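# Gedow gripper pair – setup and care

Maintained by Serena Mancuso. Last revised 09/11/2023.

Wipe the rubber finger pads before each session and check that they sit firmly in the white shell. 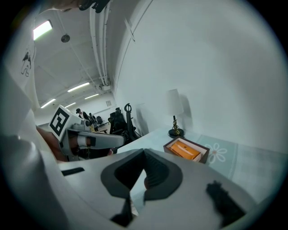
Replace pads after 3,000 grasps – sooner if the ribs look worn. Log the change in `pads.csv`.

Marker cubes: tighten by hand, then record 30 seconds with both grippers held still.
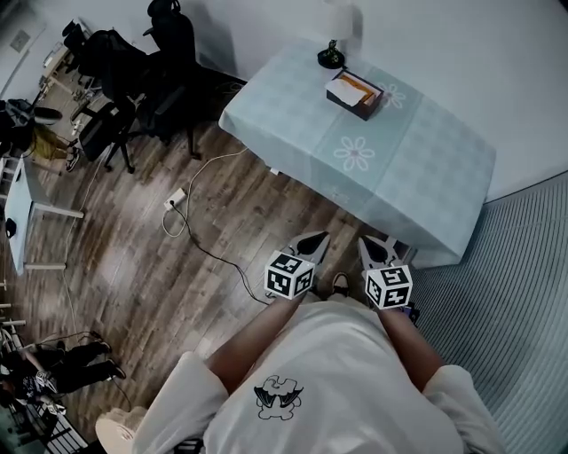 *Both grippers at the table edge, marker cubes on top.*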